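4. Things Left on and Around the Bed

4.1 What was recorded

The previous section dealt with how beds were made. This section deals with what was put on them, and with what stood or hung in the space directly next to them. The material comes from the same 165 beds, spread over the furnished rooms of the Grirnis and Marchuk buildings. Recording began in January and ended on June 9, 2021. Over that time we entered 1843 separate objects in the record sheets. Bedding that belonged to the bed (fitted sheet, pillow, quilt, mattress protector) was left out and is covered in Section 3.

An object was entered if it rested on the mattress, on the headboard or bed frame, or against the wall within arm's reach of the bed. Arm's reach was tested by kneeling at the side of the mattress. Objects inside drawers or closed boxes were not entered, but the box itself was. Writing on the wall and paper fixed to the wall were entered on a separate line, for reasons given in 4.4. Furniture and fixed installations such as pipes, sockets and lamps were noted on the room plan only.

Each bed was coded by two people working apart. They compared sheets at the end of the visit. Where they disagreed on whether something was within reach, it was entered and marked with a question mark, and these entries are kept in all the totals. Most disagreements had to do with the floor at the foot of the bed, where bags tend to collect.

4.2 Soft things and hard things

We first sorted the objects by whether they were soft or hard. This is a cruder division than the one used by Bauerfeind in her work on guest rooms, which separates clothing, cleaning cloths, towels and "loose textile" from each other. We tried her categories in the first weeks and gave them up. A piece of cloth lying in a heap often can't be told from a T-shirt or a pillowcase without picking it up, and we had agreed with the residents that nothing would be picked up. All such pieces were therefore entered as "cloth, crumpled" or "cloth, folded," with the color added.

Soft things were found mostly on the lower and middle part of the mattress. Hard things, above all small ones, were found mostly near the headboard. Remote controls, chargers, glasses cases and similar objects were put down where a person sitting up against the headboard could reach them. Few of them were near the edge. Residents told us that anything small left near the edge ended up on the floor or, worse, in the gap between the mattress and the frame. One resident in the Marchuk building had stuffed a rolled towel into this gap for that reason, and we entered it as part of the bed.

Crumpled cloth was far more common than folded cloth. It was also the kind of object that people moved least. When a bed was visited again, the small hard things had usually changed places or gone, but a piece of crumpled cloth was often still there, in a slightly different shape. Asked about this, residents said the cloth was waiting to be washed, or waiting to be used for dusting, and in several cases they said they had stopped seeing it.

4.3 The headboard and what stands behind it

The headboards were of two sorts. The older ones were plain slatted wood, and nothing could be kept on them. The newer ones were upholstered, and in many rooms there was a second piece of furniture behind or beside them which offered a place to set things down. Figure 4 was taken at a bed of the second sort. The headboard is gray with vertical channel stitching, and a light wooden bed frame runs behind it. A brown cardboard box has been placed on top of this frame. The poster board to the left of the headboard leans against the wall, with the foot of the wall serving as storage.

Figure 4. Mattress with a crumpled blue cloth and a small white object near the headboard. A cardboard box rests on the bed frame behind, and a dark blue poster board leans against the wall.
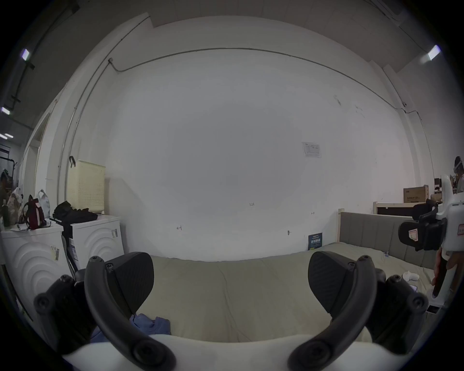

Boxes were the largest single group of hard objects in the zone behind the headboard. They were put there because the place is high enough to be out of the way when the bed is made and low enough to reach without a step. A box that has been set down there tends to stay. In the rooms we visited more than once, boxes behind the headboard kept their place longer than boxes on the floor, which were pushed aside each time someone vacuumed. We didn't ask what was in them, although some residents told us without being asked. Spare parts for the bed came up often, in particular the bolts and the small wrench that had been supplied with the frame.

Flat things were treated in another way. Poster boards, mirrors, ironing boards and folded drying racks were all leaned against the wall beside the headboard, usually on the side away from the door. This side of the bed gets little use in rooms where one person sleeps alone, and it works as a narrow store for anything thin enough to fit. The drawback is that the lower corner of the sheet on that side is hard to tuck in. In Section 3 we reported that the far corner was the one most often left untucked. We think the things leaned beside the bed explain a good part of this, though the narrowness of some of the rooms must also play a role.

The fabric of the headboard had some effect on what was left against it. People with upholstered headboards used them as a backrest and kept pillows in front of them during the day. People with slatted headboards more often moved the pillow to the middle of the bed or put it on a chair. Dust was mentioned by residents as a problem with the stitched channels, and a few went over them with a dry cloth when they changed the sheets. This may account for some of the cloths found lying on beds of this kind, but our sheets don't say what any of the cloths were for, and we make no claim.

4.4 Paper and writing on the wall

The wall behind a bed is used for more than hanging pictures. We found notices held on with tape, penciled marks, numbers written straight on the paint, and scuffs at the height of the frame. Notices were mostly printed sheets, some with a table on them. They were placed to one side of the bed or over the headboard, at a height where a standing person could read them. None of the residents we spoke with had put up these sheets themselves, and few could say what was on theirs without turning to look.

Handwritten numbers were a surprise to us and were not on the first version of the sheet. The wall in Figure 4 has the number 123 on it, with two small pencil marks lower down. We added a line for such writing after the first visits and went back to the beds already coded to fill it in. The explanations we were given differed. Pencil marks had been made for shelves that were never put up, or to show how far the bed should stand from the corner. Numbers were said to be left over from painting or from the delivery of the furniture. We could not check any of this and have kept the marks in the record as they were found, with no meaning assigned.

Gray conduit ran along the upper part of the wall in some of the rooms. It was too high to hang things on from the bed and had little to do with where objects were put. It did limit where tall furniture could stand, and so it indirectly fixed the position of the headboard in the smaller rooms.

4.5 Mattress surface

The last item on the sheet was the state of the surface itself. Coders marked it as smooth, creased or pulled out of shape. Creased was the usual entry, including on beds that had been made that morning. A light, even color such as pale green or cream shows creases less strongly than white when the lamp is overhead and more strongly when light comes in from the side, so coders were told to look at the surface from the foot of the bed and from one long side before marking it.

The mattresses supplied by Graketti, used through most of the Grirnis building, have a looser cover than those in the Marchuk building. On these the cover itself creases, and smoothing it with the hand helps only until someone sits down. For 7 beds the coders could not agree on a mark after comparing sheets. These were entered as creased, on the ground that a resident looking at the bed would probably have called it that.

All entries were typed into Osix by the coder who had filled in the sheet. The list of object names was kept short at first and grew as the work went on, and some early entries such as "small white thing" or "controller?" were left in the form in which they had been written down. They are included in the hard objects in the totals and are not used in the comparison between the buildings, which is taken up in the next section together with the results for chairs and windowsills.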